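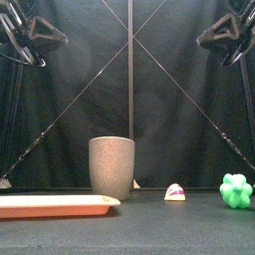

Unit 2. Drawing Ordinary Things on a Table

4 min read

Evening drawing course, Wotden Adult School, Cotulcombe
Handout for the session of Sat 24 September

What we do in this session

In the first unit we drew single things: one spoon, one apple, one shoe. Now we put several things on the same table and we draw them together. Many students find this much harder than they expected. The single object was already difficult, but now there is also the question of how big one thing is beside another, and what happens in the space between them.

Please bring soft pencils, an eraser you can press into a shape, and the Wurketti sketchbook or any other book with paper that is not shiny. Color is optional this time. If you bring color pencils, keep them closed until the second hour.

1. Choosing the things

A beginner usually chooses objects that are beautiful. I recommend to choose objects that are different from each other. A tray, a cup, a small toy and a knobby ball make a good group, although they have no story together and perhaps you would never place them side by side at home. The tray is long and low. The cup is tall. The toy is very small, and the ball has an outline that goes in and out all the time. Each one asks another kind of line from your hand.

For your group at home, look for:

- one low, wide thing (tray, baking dish, box lid)
- one tall thing, preferably with curved walls
- one thing much smaller than the others
- one thing with an irregular surface

Avoid glass for the moment. We will come to glass in May, with the unit on reflections, and it needs a different way of working.

Place them on a dark cloth or a dark table if you have it. Pale objects are easier to see against dark, and you will notice their edges without searching. The background can also be dark, but then you must take care that table and background do not become one black area in your drawing. A very small change in pressure is enough to keep them separate.

2. The height of your eye

Before you make the first line, decide where your eye is. If you stand, you look down into the tray and see its floor. If you sit low, the tray becomes a narrow strip and you see mostly its outer side. Both are correct, but you can't mix them. The most common mistake in this course is a cup drawn from the side with a rim drawn from above. The student knows that the opening is round, so the hand makes it round.

A test that I like: hold your pencil level in front of one eye, so that it covers the rim of the cup. If the rim disappears completely behind the pencil, your eye is at the same height as the rim. If you still see a curve, observe how deep it is. From a low seat it is only a shallow curve, much flatter than you believe. Draw it flatter than you want to, and afterwards compare.

The same is true for the tray. Seen nearly from the side, its rim runs almost level and then comes to a sharp corner where it flares out. Students often draw the corner too soft. Make it pointed if it is pointed.

3. Measuring one thing with another

We take the tallest thing as our measure. In this group it is the cup. Close one eye, stretch your arm completely, and mark the height of the cup on your pencil with your thumb. Then, without bending the arm, turn the pencil and compare the distances along the table.

Write the comparisons lightly at the side of the paper, for example "gap between cup and toy: shorter / longer than cup". You do not need numbers. You need only to know which is longer.

Pay attention to the smallest thing. When we like an object we draw it too big, and with toys this happens almost always. If your toy is nearly as tall as your cup on the paper, measure again before you continue with any detail. I know it is sad to erase a good stripe.

4. Overlap

When one thing stands in front of another, the drawing gets depth very quickly. Look at the place where the tray's rim covers a part of the base of the cup. In such a place draw the front thing first, and stop the line of the cup where it meets the rim. Do not draw the hidden base and erase it later — a gray trace stays in the paper, and the cup will look as if it were standing inside the tray.

There is one exception. If you are not sure that the cup stands straight, you may draw a very light vertical line through its middle, from the rim down to where the base should be. This line helps you to see whether both walls go in at the same speed. Walls that are nearly vertical at the top and taper only in the lower half are difficult, because we tend to begin the curve too early. Go down slowly, and let the line turn late.

5. The space between

Put your attention on the piece of table between the cup and the toy. It has a shape also. The old advice is to draw this shape as if it were an object, and I repeat it because it works for most students. Some students don't find it helpful and prefer to measure. That is fine.

Please do not push everything to the center of the page. A tray may continue out of the paper on one side. It gives the feeling that the table is bigger than your sheet, and it saves you the trouble of inventing the other end.

6. Pattern after form

Stripes, speckles and similar things come last. First draw the dome of the toy as a plain dome with a flat bottom. When this is correct, put the bands on it. Bands on a rounded thing follow the roundness, and a straight band will make it flat immediately. Where light lines interrupt the bands, leave the paper white. It is very hard to bring white back afterwards.

For speckles, use a sharpened pencil and do not make them regular. The hand loves to make rows. Look away from the paper for a second between one group of dots and the next. Make them fine, and fewer than you think.

7. The ball with lobes

I give it a separate paragraph, as the questions after class are usually about this kind of object.

Do not begin with the lobes. Begin with a light circle that touches the ends of most of them. Then draw the lobe that comes most directly toward you, complete, with its whole outline. After that the neighbors, each one partly hidden by the one before. You build it from the front to the back.

For shading, work with 2 tones only. The lobes facing forward and up, where the light falls, get the pale tone. The ones at the lower right get the strong tone. If you use color, this is a mint green and then a fuller green, and you do not need black for it. Black makes green look dirty very fast.

8. Shadows

A thing without a shadow seems to fly. Directly under each object there is a narrow place where the dark is deepest. Put it in early, even if you plan to leave the rest unfinished. Under the toy this is just a thin line. Under the corner of the tray, which hangs out over the table, the shadow is wider and has a soft edge.

On a dark table the shadows are harder to see. Half close your eyes. If you still can't find the edge, draw the object's bottom line a little firmer and leave it there.

The shadow on the cup itself is another matter. One side is grayer, and the change from the lit part to the gray part is slow, without a line. Use the side of the pencil. Please don't rub it with the finger, the grease of the skin makes spots on this paper.

Exercises for the class

a) Draw the whole group in outline, no shading. Stop after five minutes, also if it is not finished.
b) Draw only the spaces between the things. Leave the objects white.
c) Draw the group again, slowly, with overlap and shadows. Pattern only if there is time.
d) Move your chair lower or higher and draw just the rim of the cup and the rim of the tray.

Homework

Make your own group with the list in section 1 and draw it two times, once sitting and once standing. Write "sitting" or "standing" on the back. Students with the Navarrete workbook can read the chapter on ellipses, which ends on page 38. The exercises with bottles in that chapter can wait.

Leave your group on the table until both drawings are finished, or mark the places with small pieces of tape before you clear it away. Next time we will put the drawings on the floor and look at all of them from a distance, so please tear the pages out carefully or bring the whole book.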